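Intro to Automation, Session 9
Buying a simulation package: notes on the Titholm trial
March 28, 2023

Okay, so these are my notes from the Titholm trial, tidied up a bit because several of you asked for them after last week. They go with the slides, but you can read them alone. If you missed session 8, get the gripper notes from Soledad Benavides first, since I'm going to assume you know what a parallel gripper is and why we keep arguing about finger length.

What Titholm is selling

Titholm is a work cell simulator you pay for by the seat. You get the program, a library of arms, grippers and furniture, and a thing they call the task builder, where you string together moves and checks and then hit run. We had the education trial, good for 90 days, with 3 seats. I had one, Demetrius Obi had one, and the third floated among whoever was in the lab that afternoon (thanks for not fighting over it!).

What you don't get is the arm controller software. If you want the program you built in Titholm to run on a real arm, you need the export module, and that costs extra. The sales page does say so, but you have to scroll a long way. Write this on your checklist: ask what leaves the simulator, in what format, and who pays for it.

Setting it up

Installing it was easy. Getting the license to stick was less easy, and I spent most of a morning on the phone with a very patient man named Gerrit Oosthuizen at their support desk. It came down to the clock on my laptop being wrong, which I found a little embarrassing. After that it behaved.

Your first room comes from a template. You pick a room, pick a table, pick an arm, and drop your objects on top. I like that the templates come with stuff in them, wall fittings and carts and so on, because a real lab is full of stuff and a camera on a real robot will see all of it. Bokar, which we looked at in the fall, gives you a gray floor going on forever and an arm standing in the middle of it. That's fine for checking reach. It's not much good if you plan to train or test anything that uses vision.

One gripe: the templates are saved whole. If you move the table in a template and save, you've moved it for everyone on your license. Demetrius did this on day two. Save a copy first, please, every time, and put your initials in the name.

The task we ran

I wanted something small and boring so we could spend our time on the tool. So: one arm on a table, one small shipping carton, some clutter around it. The arm comes down from above, gets its fingers to the carton, and we look at what the simulator thinks happens next.

Three settings matter here, and they're all under Contact, for some reason in two separate tabs.

Friction. The default for cardboard is too grippy, in my opinion. Turn it down until you see a slip, then come back up a little.

Stiffness. Leave it alone the first time. If the carton shivers when the fingers touch it, your time step is too big and changing the stiffness only hides that.

Approach height. This is where the arm stops before the slow part of the descent. Set it too low and the fingers come in fast and hit the lid. Set it too high and you'll be sitting there eating your lunch while it creeps down.

We ran the whole job 82 times with random small shifts in where the carton sat, and 72 of those ended in a good pick. Before anyone gets excited, that number tells you about my settings at least as much as it tells you about the product. Most of the misses were the fingers landing on the lid with the carton turned a bit too far. 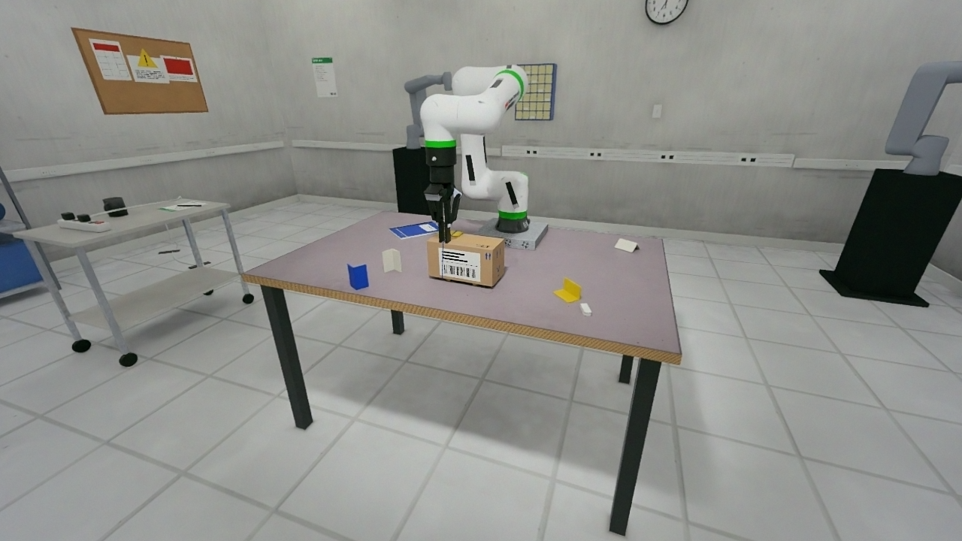 Now, clutter. Titholm lets you mark each object as fixed, loose, or ignored, and the default is ignored, which caught me out completely. An ignored object shows up in the camera view but the arm will pass straight through it like a ghost. I had a beautiful run where nothing ever got bumped, and I was pretty pleased with it until I checked the settings. So go down the object list and set every single thing on the tabletop to loose before you believe any result. Folded cards and other light bits are the best test, because they should tip over if the gripper brushes them.

Also, the other arms in the room template count as scenery unless you turn them on. They don't move and they don't need a program. You can delete them, but I'd leave them in, because your vision code ought to cope with a second arm standing in the background.

How it stacks up

Bokar is cheaper, faster to run on an old laptop, and plain to look at. Villanueva makes the nicest task builder of the lot, with a proper undo, but it only ships with its own arms. Titholm sits somewhere between the two. The pictures are good, the object library is good, the physics is decent once you've been through the Contact tabs, and the export module is a sore spot.

Tetsuya Sugawara, who sat in with us for the last two sessions, thinks I'm being too easy on the physics. He'd want to see the same carton pushed, tipped and dropped before he trusted the pick numbers, and I think he's right. We ran out of time for that. If somebody wants it as a final project, come and talk to me!

Would I buy it? For a class, yes, if they'll sell us the export module at the education price. For a small shop with one cell and one product, probably not. You'd spend less by renting a seat for a month, doing your layout, and canceling.

For next time

Read the Plavotska case study up to the part about cycle time. You can skip the appendix.

Make your own copy of the room template and swap in a different box. Set all the loose objects to loose (yes, I will check).

Write one page on what you would ask a vendor before signing, using the export question and at least two of your own. Birdie Castellanos has the sign-up sheet for trial seats. The trial won't last past June, so don't leave it until the final week.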